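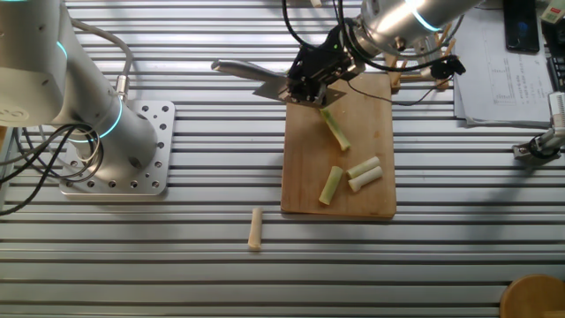

Two robotic arms at a slatted aluminum work surface; the gripper of one holds a knife.

Hladun Horse

The Hladun Horse, also called the Hladun or, in older sale catalogues, the Flokton Colt, is a small riding and light draft breed developed in the grain district around Flokton, in western Canada. It is recognized for a high incidence of tobiano and dun colouring, a short back and a free, ground-covering walk. Pedigrees are maintained by the Hladun Horse Registry.

Characteristics

The breed standard sets a minimum height of 54 inches (13.2 hands) at maturity. No maximum is given, although animals over 15 hands are penalized in breed classes. A mature stallion in working condition weighs nearly 410 kg; mares are lighter. The head is straight or slightly convex in profile, with a broad forehead and a deep jaw. The neck is set on at medium height. The shoulder is moderately sloped, the croup rounded and the tail carried low. Cannon bones are short, and feathering is limited to a light fringe at the fetlock.

Base colours are bay, black and chestnut. Dun dilution is common and is recorded separately from the base colour, so that a red dun is entered as "chestnut, dun" and a grullo as "black, dun". Tobiano is the only white spotting pattern accepted without further inspection. Horses with frame overo markings may be registered, but both parents must be tested and the result for each is printed on the certificate. Foals that are homozygous for frame overo are affected by lethal white syndrome and do not survive, and matings between two carriers have been prohibited under the registry rules from the first edition. Cream dilution is absent from the foundation lines. Grey is accepted in mares and geldings only.

History

The breed descends from farm mares kept by settlers north of Flokton, which were bred for hauling, riding and winter feeding work. Little written record exists for the period before the arrival of Trenier, a bay dun tobiano stallion of unrecorded breeding. Trenier stood at the Hladun farm and later at a livery barn in Flokton. His get were registered only in part, and the number of his foals is unknown. All male lines now active in the breed trace to him through two sons, Trenier's Flint and Zesura Boy.

Zesura Boy (black tobiano, out of a chestnut dun mare known only as Old Sis) was retained by the Zesura Stud, which bred to a consistent type for five generations. The stud sold its mares by private treaty when it was dispersed in November, after the last hay was in – the year is given differently in the two surviving ledgers. Most of these mares went to buyers within the district. Trenier's Flint (bay dun) remained a farm sire and left the larger number of daughters.

Studbook

The first studbook accepted 73 foundation animals on inspection. Of these, the majority were mares, and several were entered with one parent unknown. The second volume introduced blood typing, which was afterwards replaced by DNA parentage verification. The main section of the studbook was closed to new foundation stock on 6/26/19. At closure it contained 2,992 entries, including deceased animals and geldings.

An appendix section remains open. Mares of suitable type with at least one registered grandparent may be entered in the appendix, and their daughters by a registered stallion may be advanced to the main section after inspection at three years. Colts from appendix mares are not eligible for a breeding licence.

The current registrar, Ngọc Đinh, reorganized the early volumes and assigned suffixes to duplicate names. The suffix (F) denotes foundation stock, (A) an appendix mare and (T) a horse whose parentage was corrected after testing. In printed pedigrees the sire is given first, and "o/b" indicates owned or bred by, the two not being distinguished before the third volume.

Genetic diversity

A pedigree study by Khang Giáp found that inbreeding was concentrated in descendants of Zesura Boy, while the maternal lines were less closely related than the studbook suggested. The study recommended a limit on the number of mares covered by any one stallion in a season. The registry adopted a limit for natural service – chilled and frozen semen are governed by a separate rule.

Use

Hladun Horses are used for trail riding, ranch work and single or pair driving. Crosses with Quarter Horse mares are common but are not eligible for either section of the studbook.

See also

Dun gene
Tobiano
Lethal white syndrome
Breed registry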